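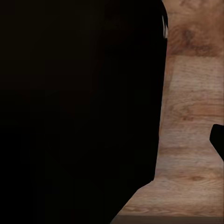
Monday, 9:20

Picking up the account notes again after two weeks of not writing anything down. Last entry stopped at the point where we had cut the number of posts on the Foltik account and were waiting to see what the followers did. They did very little. We lost a few, gained a few more, and the replies went up slightly.

Current state of the three accounts:

Foltik - posting twice a day, once before work hours and once after lunch. Mostly links with a line of our own on top.
Doucet - posting when there is something to post. Had a quiet patch at the end of May.
Iltstead - new, 47 followers this morning, most of them people who already follow Doucet.

Main job this week is Iltstead. Goal on the planning sheet is 300 followers by the end of June. I think that is high for an account with no history but I am leaving the number alone so we have something to measure against.

What I did this morning:

Rewrote the bio. The old one listed everything the shop does and ran out of characters in the middle of a word. New one says what they sell, which town, and when they are open. Moved the web address out of the bio text and into the link field where it belongs. Took out both hashtags.

Swapped the header. The old one had text in it that got covered by the profile picture on a phone. I had only ever looked at it on the desktop. Checked the new one on both phones and on the tablet, fine on all of them.

Unpinned the opening announcement and pinned the post with the delivery area, as that is the question that comes in by message most often.

10:45

Loaded the week's posts into Firis. It still drops the line breaks if you paste from the shared document. Pasting into a plain text window first and copying again from there fixes it. Also, the scheduler was set to the wrong time zone for Iltstead, so everything last week went out an hour late. The other two accounts are set correctly. I have changed it and moved the queued posts by hand, because changing the setting does not move what is already in the queue. Worth knowing for the next account we set up.

Hashtags. We have been arguing about these for a while so I went back over the last 100 posts on Doucet and sorted them by how many tags they had. Posts with one tag or none got more replies than posts with three or more. I don't want to make too much of this. The posts with many tags are also the older ones, from when we were writing worse posts in general, and the two things can't be pulled apart with what I have. For now: one tag at most, and only if people really search for it. Local ones seem to be worth keeping.

Following. Not doing the thing where you follow a few hundred people and drop them a week later. Doucet tried it before we took over and there are still annoyed messages in the inbox from it. For Iltstead I am following 10 accounts a day this week, all local: other shops, the library, the market, two running clubs, the bus service. I read back a bit on each one before following and reply to something if I have anything to say. Takes about half an hour. Will keep a list in the sheet so we don't go over the same ground twice.

2:10

Reply times. Read through the Foltik inbox. Anything that comes in before noon gets answered the same day. Anything after four waits until the next morning, and on Fridays until after the weekend, which looks bad when the message is a complaint. Suggest we put one person on it for fifteen minutes at the end of the day, on rotation. No need to solve the problem then, a short line saying we have seen it is enough. Drafted three of those short lines and put them in the sheet. Please change the wording before you use them, two identical replies one under the other look like a machine wrote them.

Found two posts on Foltik from March linking to a page that no longer exists. Deleted one. The other has a long thread of replies under it so I left it up and added a reply with the new link.

Automatic welcome messages are now off on all three. I thought they were off already. They were on for Doucet and had been going out to every new follower since last year.

4:30

Iltstead post about the Saturday opening hours got shared by the market account, which has a lot more followers than we do. A handful of new follows from that in the first hour. Replied to everyone who asked a question. One person wanted to know about parking and I didn't have an answer - need to ask the shop.

To do:

Ask the shop about parking, and whether the side door is in use.
Get photos from the shop that are not all taken from the front step.
Check on Wednesday that the moved posts went out at the right time.
Work out what roughly a third of the Doucet list is. Lots of accounts with no picture and no posts. Leave them for now, but don't count them in the June figures.
Renew Firis or decide not to. The trial on the third account runs out soon and the price goes up with it.
Same hashtag sort for Foltik, if there is time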